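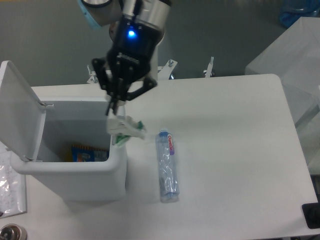

Rindville Household Waste Composition Records

Version 2, released April 22, 2020

Summary

The set holds 1,342 records of sorted household waste from the district of Rindville. Each record covers one bag, opened and sorted by hand at the Drullo transfer station. The records are meant for work on collection routes, bin sizing and recycling guidance. There are no names, addresses or house numbers in any of the files.

Files

records.csv – one row per bag
fractions.csv – one row per bag and material fraction, linked by bag_id
rounds.csv – collection rounds, with bin type and emptying interval
codes.txt – the list of fraction codes and their definitions

All files are UTF-8, comma separated, with a header row. Decimal points are used throughout. Empty cells mean "not measured"; a zero means the fraction was looked for and not found.

Fields in records.csv

bag_id: text, unique
round_id: text, matches rounds.csv
gross_g: whole number, weight of the closed bag in grams
net_g: whole number, sum of all fractions in grams
stream: "residual" or "mixed recycling"
flag: blank, or one of the codes under Known problems

Fractions

There are 14 fractions. The ones that cause most questions are these:

PL-F, plastic film. Carrier bags, bread bags, crisp packets and sweet wrappers. Metallised film is included.
PL-B, plastic bottles. Caps are weighed with the bottle if attached and go to PL-R if loose.
PA-T, tissue and kitchen paper. Always residual, whatever its condition.
CO-M, composites. Drinks cartons and anything with bonded layers that cannot be parted by hand.
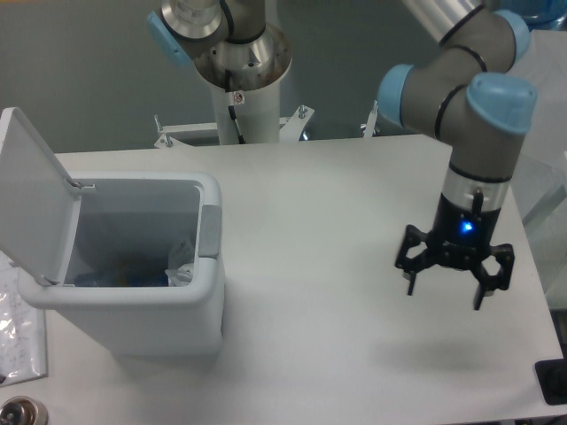

Sorting method

1. Weigh the closed bag and enter gross_g.
2. Empty it on to the sorting table and remove sharps.
3. Sort by fraction. Items under 2 g go to the fines tray.
4. Drain bottles before weighing. A bottle that still holds liquid is weighed as found, emptied, and weighed again; the difference is entered under LIQ.

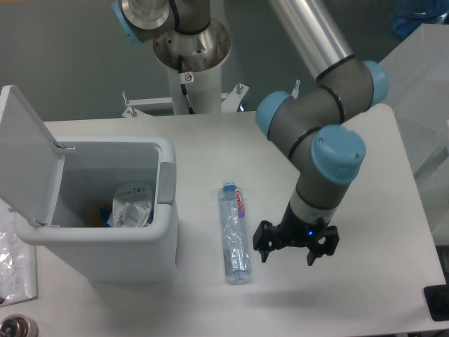 5. Weigh each fraction and enter the result before the next bag is opened.

The scales read to 2,000 g. Heavier fractions were split and the parts added together, so a single value may exceed that limit.

Known problems

W1: net_g differs from gross_g by more than the tolerance given in codes.txt. Most cases come from wet bags.
W2: bag torn on arrival. Do not use for total weights.
W3: stream unclear. The Cloutier round used one bin colour for both streams until January, and earlier records from it carry this flag.

Changes from version 1

PL-F and PL-R were a single fraction and are now separate. The Tendetti round has been added. Duplicate bag_id values have been removed.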